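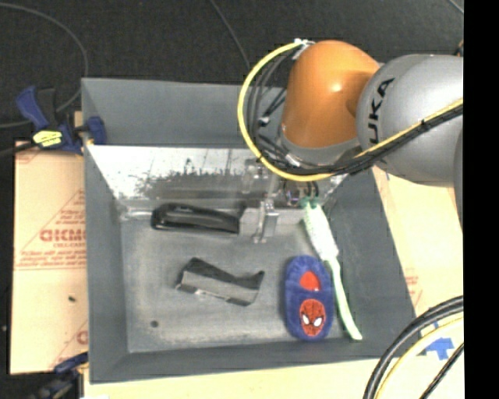
Sorting the shed: notes for the Brirotside talk, 2020-04-07

Hello, thanks for having me, etc. Check they can hear me at the back!

Start with the seed potatoes story. I grew up thinking a garden was something you bought in May, all at once, with your mom pushing the cart. Then I moved to Brirotside and got a plot with more than 90 feet of bindweed on it, and I had no idea what I was doing (pause, they usually laugh, half of them have had that plot).

What I want to talk about tonight is saving your own seed. Beans first. Beans are the easy ones - you leave the pods on until they rattle, you shell them in front of the TV, you put them in an envelope. I started with one row of a climbing bean called Vaher that Kerstin Schwerdtfeger handed me over the fence, and by the second fall I had 800 beans in a cookie tin and was giving them to the mailman.

Pass the tin around here. Ask for it back!

Then tomatoes. Squeeze the seeds into a jar with a little water, leave it a few days until it smells awful, rinse, dry on a plate. Don't use paper towels, you'll be picking fluff off them until summer. My favorite is Eden, a big lumpy pink one that splits if you so much as look at it, but the flavor, oh my goodness.

Squash: skip this if we're running late. They cross with everything. I once grew something that looked like a pumpkin and tasted like a wet sock. Tell the neighbor bit if there's time.

Labels. Write the name AND the year. I have an envelope at home that just says "good ones" and I still don't know.

Mention the Clerura swap table, 200 packets last time, bring whatever you have, even if it's only five seeds in a twist of paper. Then questions. Somebody will ask about slugs.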